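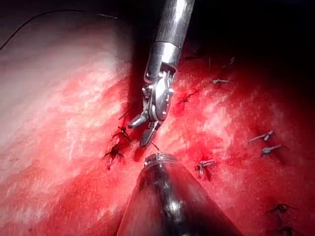 July 2, 2021

I spent most of June mending the canvas awning that came with the camper. It is 13 feet long and had been folded up in the shed at Stostel over the winter. Two seams had opened along the front edge and there was a tear near one of the corner rings.

The repair shop in Jendis quoted me $300 and a wait of five weeks. I decided to do it by hand. Verbruggen, the fabric store by the bus station, sells waxed polyester thread under the Camico name, and I bought one spool of black and one of natural. With a pack of sailmaker's needles and a leather palm I spent $30.

The seams were slow but simple. I used the old needle holes where I could and made new ones where the canvas had stretched. My first few knots slipped when I pulled on the cloth, so I cut them out and started over with an extra turn. After that they held.

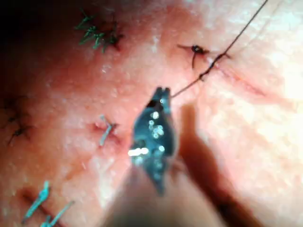

Dark thread beside a knot, with a few small kinks in it.

Waxed thread kinks too if you cut it too long. I was working with pieces as long as my arm span and they kept twisting on themselves. Half that length went much better, even with the extra threading.
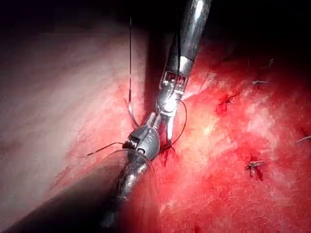
The tear by the corner ring took a whole evening. I cut a patch from the storage bag, turned the edges under, and sewed around it twice. I had started with the natural thread to match the canvas and could not see what I was doing once the light went. Dark suture thread on red and pale pink tissue is easy to pick out, and black on cream canvas works the same way. I pulled out the natural thread and did the patch in black. It shows from the picnic table, and I can live with that.

The awning is back on its rail now. I still need to reproof the seams, and the left pole has a bent foot that I haven't looked at yet.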